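The Lounge at Sirik

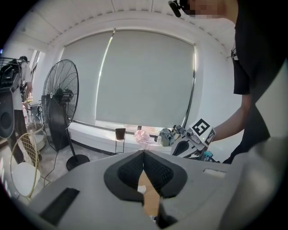

What does an office need before it can be called a lounge? Somewhere soft to sit, a low table, and a door that the people at the desks can't hear through.

That was Saranya Marar's answer, anyway, and she had written it on the back of a delivery slip from Broteo, who had sold Sirik the furniture. Dale read it and handed it back. He had been in facilities for 29 years and had seen four lounges. One became a server closet. One became the place where the holiday tree lived.

"People will put their bags in it," he said.

"They'll sit in it."

"They'll sit in it once."

He did not dislike the furniture. The orange armchair was better made than it looked in the catalog, and the striped cushion could be turned over when someone spilled on it, as someone would. The table was a decent oval. What he distrusted was the plan. It had come from a firm called Pesteo, it ran to six pages, and it used the word "gather" on every one of them. Dale had watched people for a long time and did not think they gathered. They went where the outlet was.

"And that chair," he said.

The chair was gold wire with a round white seat. Pesteo called it an invitation.

"What's wrong with it?"

"It's a birdcage with a lid."

Saranya moved it a foot toward the wall, and then a foot back. She had a bet with him now, though they hadn't agreed on the stakes. If anyone used that chair before the end of April, she won.
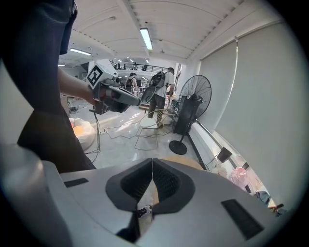 Where should the odd chair in a room go? Put it where people already stop walking, and leave enough space behind it to get past with a backpack on.

Dale had no quarrel with that part. He had said as much to old Butt, his first boss, who used to place chairs by waiting for someone to lean on something. Where they leaned, the chair went. It cost nothing and there was no six-page plan – though Butt had also kept the petty cash in a coffee can, so Dale didn't hold him up as a model in everything.

By the second week the bags had come, as predicted. They went on the floor, and they went up on the long white counter where the plan had shown a bowl of lemons. Dale walked Saranya past them at 3 in the afternoon and did not say a word. He felt that was generous.

"Bags mean people," she said.

"Bags mean there's no coat rack."

"So we'll get a coat rack."

"Then it's a coatroom."

She had brought in the flowers herself, small pale pink ones, and a glass vase to put them in. He gave them until Friday in his head and then found himself topping up the water on his evening round.

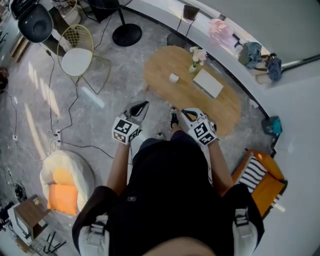
The table, he had to admit, was getting used. A cup would turn up on it, or a laptop somebody had shut and walked away from, and by evening both would be gone. The orange cushion had moved over to the white seat, and he had not moved it. He asked Saranya. She hadn't either.

"So somebody rearranged it," she said. "That's somebody feeling at home."

"Or somebody threw it."

The gold chair stayed where it was. On the last evening of April he came through late to close up, tired from the stairs, with his knee going. He looked at the armchair, which would have been hard to get out of. Then he looked down the hall, both ways, and lowered himself onto the birdcage.

It held. It was a bit cold through the wire, and too low.

He stayed there long enough to write "coat rack" on his list. When Saranya asked him the next morning whether anyone had used it, he said he hadn't seen a soul.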